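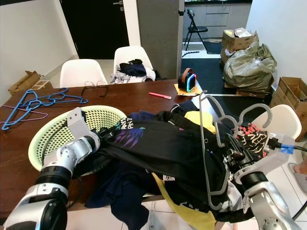

Drying laundry indoors is a way of moving water from cloth into the air of a home, and the water has to be dealt with a second time once it gets there. The cloth itself is the smaller part of the problem. Clothes heaped in a round plastic basket, like the pale green one on the dark wooden table, have only the outer surface of the pile and the small holes in the basket wall through which to exchange moisture with the room. Spread on a rack, the same clothes have many times that surface. Evaporation speeds up, the room air picks up the vapor, and the question becomes where the vapor goes next. In most apartments built or refitted in the last few decades, the windows seal well and the old drafts are gone. Unless a fan or a dehumidifier takes the moisture out, it stays until it meets something cold.

The Kanaan building in Himness is a plain case. It has 35 apartments on a north-facing slope, with electric heating and no shared laundry room. The basement machines were removed when the boiler was replaced, and the space went to storage. Tenants were told they could install washers in their kitchens. Vented dryers were ruled out, as the outside walls could not be drilled without disturbing the new insulation. By the second winter, the building's management was receiving regular complaints about black spotting in bedroom corners, behind wardrobes and along the bottom edges of window frames.

The first response was to repaint with a mold-resistant coating. The spotting came back through it. The second was a printed notice asking tenants to open their windows for a short time each morning, and it had little effect that anyone could measure, there being no measurements. The third was to find out how much water was in the air.

What the loggers recorded

Durkance, a building services firm with an office in Himness, placed small temperature and humidity loggers in nine of the apartments and left them in place for five months, starting in December. Each household also kept a paper log of wash loads and where they were dried. After incomplete entries were thrown out, the firm had 1,406 drying hours that could be matched to a known room, a known outdoor temperature and a known position of the interior doors.

The pattern was consistent. Relative humidity in the drying room climbed steeply soon after the rack was loaded, leveled off, and then declined slowly over the rest of the day. The steep part came from free water near the surface of the fabric. The slow part came from water held deep in seams, waistbands and thick cotton, where vapor has to travel through damp fiber before it reaches open air. A T-shirt is mostly done while a pair of jeans is still on the first part of its curve.

Less expected was where the moisture ended up. With the drying room door open, humidity in the coldest bedroom rose within the same evening, even when that bedroom was at the far end of the hall. Water vapor mixes readily through connected rooms, and it doesn't need a noticeable draft to do so. Tenants who dried clothes in a warm living room to keep the bedrooms dry were feeding the bedrooms anyway. The living room felt comfortable because its warm air could hold more water before its relative humidity became a nuisance. The same air, cooled against a bedroom's outer corner, could not hold it.

This is why the location of mold is a poor guide to its cause. The spots show the coldest surface in the apartment. The source may be two rooms away.

Spin speed comes first

The cheapest water to remove is the water that never reaches the rack. A washer pulls water out of cloth by force, and doing so takes far less energy than evaporating the same amount. Evaporation needs heat from somewhere, and in winter that heat comes from the room and is paid for on the heating bill.

Several of the Kanaan households had been using a reduced spin setting for all loads, either to limit noise or to cut down on creasing. Moving everyday cottons to the highest spin shortened their time on the rack more than any change to the rack itself. Delicate items still need the gentler setting. Separating the two takes some sorting before the wash, but it keeps the bulk of the load from being treated as carefully as its most fragile piece.

A second spin, run on its own after the program ends, helps with towels and heavy sweatshirts. It does little for synthetics, which hold most of their remaining water between threads and give it up readily on the first pass.

Loading has its own effect. An overfilled drum spins unevenly, and many washers respond by lowering the final speed without any signal to the user. A load that comes out unusually heavy was often spun below the setting on the dial.

Spacing, air and sun

Once the cloth is on the rack, three conditions govern the drying rate: the dryness of the air touching the fabric, the speed at which that air is replaced, and the heat reaching the cloth. Most people attend to the third and put the rack beside a radiator. The second is usually the better target.

Air trapped between two closely hung garments becomes nearly saturated, and drying between them almost stops. Leaving a hand's width between items restores the flow. Shirts on hangers dry faster than shirts folded over a bar, as the two layers stand apart at the shoulders and air can rise through the body. Dark garments gain something extra in direct sun, which they absorb more fully than light ones do, at some cost in fading. Where a doorway lets a patch of sun onto a tile floor, a hanger placed in that path will get both light and moving air, though in winter the patch may last only a short part of the day and moves as it goes.

A small fan aimed along the rack shortened drying in every Kanaan apartment where it was tried. It also raised the peak humidity of the room. The amount of water was unchanged and was being released over a shorter time, so the fan made sense only where something was removing the vapor at a matching rate.
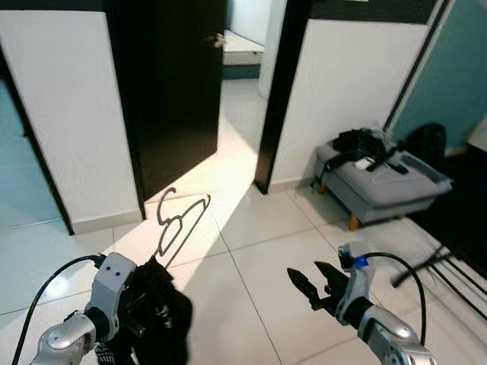
Getting the water out of the apartment

There are two practical routes. Ventilation replaces humid indoor air with outdoor air, and a dehumidifier condenses the vapor into a tank or drain.

Ventilation works well in cold weather, contrary to what many tenants assume. Cold outdoor air may read as very humid on a weather report, but it contains little water in absolute terms, and once heated indoors it becomes dry. The price is the heat carried out with the old air. An extractor fan in a closed bathroom limits that loss to one small room. The door should be shut, with a gap beneath it for make-up air. A bathroom fan running with the door wide open draws from the whole apartment and dries the rack poorly.

A compressor dehumidifier recovers some of the cost. Water gives back its heat when it condenses, and that heat stays in the room along with the electricity used by the motor. In a closed, moderately warm room, this makes it an efficient dryer. In an unheated one, the coil tends to frost, and the machine spends much of its time defrosting. Desiccant models avoid the frost but use more power.

The placement of the humidity sensor deserves attention. Most portable units read the air at their own intake and cycle off when it reaches the set point. If the unit stands away from the rack, it may shut down while the air around the clothes is still damp. Moving it closer, without blowing directly onto the sensor side, corrects this.

The closet at the end of the hall

Kanaan's management chose to convert one storage closet per floor. Each closet has fixed rails, an extractor fan wired to a humidity switch, a closing door and a floor drain. The design was adapted from a drying cabinet called the Prustard, used in ski lodges for wet outerwear, with the heating element left out.

Results have been mixed. The closets dry a normal load overnight, and the bedrooms of households that use them regularly have stayed within the range Durkance advised. Use is uneven, though. Tenants on the upper floors have taken to them, and those on the ground floor mostly have not, citing the walk past the entrance and an unwillingness to leave clothes in a shared space. Locks were fitted to the closets and a booking sheet was hung beside each one. The fan on the second floor has been replaced once after lint built up on the impeller, and all the closets now have a washable filter ahead of the duct.

The loggers have gone back into the same nine apartments for another winter. Management has asked for readings from behind the wardrobes this time, where the air hardly moves and the wall is coldest, and where the earlier survey had no sensors.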